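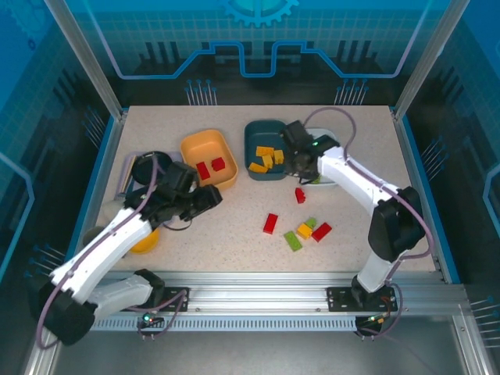

*Photo: Lutz Haberkorn*

I had two grippers to compare and no good way to do it, so I made up a block-sorting test. If you've got a pair of small arms and a bag of toy blocks, you can copy it in an afternoon.

## Set up the table

Put both arms on the same rail, bases at the front edge, and line up your bins at the back. I use one bin per color: red goes in the orange one, yellow in the teal one, green in the white one. Dump the loose blocks in the middle where both arms can reach, and don't tidy them! Messy angles are where a gripper shows what it's worth.

## Match the settings

1. Load the same Jusance controller profile on both arms.
2. Set the closing force to 335 on each side. (That's the controller's own scale, which tops out at 1000.)
3. Home both arms and check that the cables still have slack at full reach. I skipped this once and spent a whole evening re-seating a connector.

## Run it

Give each gripper 15 picks. One arm works while the other parks up high, well out of the way. I tried running both at once and they kept fighting over the same corner — fun to watch, useless for numbers. 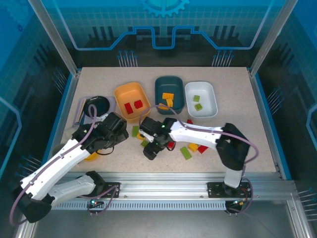
Write down every miss, and write down what kind. A block that squirts out sideways usually means the fingers aren't closing evenly. A block that drops over the bin usually means too little force, so bump it up a bit and start that round over.

My left gripper (the Gesitz) was better on blocks lying flat, and the Brinkmann on the right was quicker with the upright ones. I'd want a lot more rounds before picking a favorite, and I still have to try the softer Siko finger pads. If you run this with yours, send me your miss list, I'd love to compare!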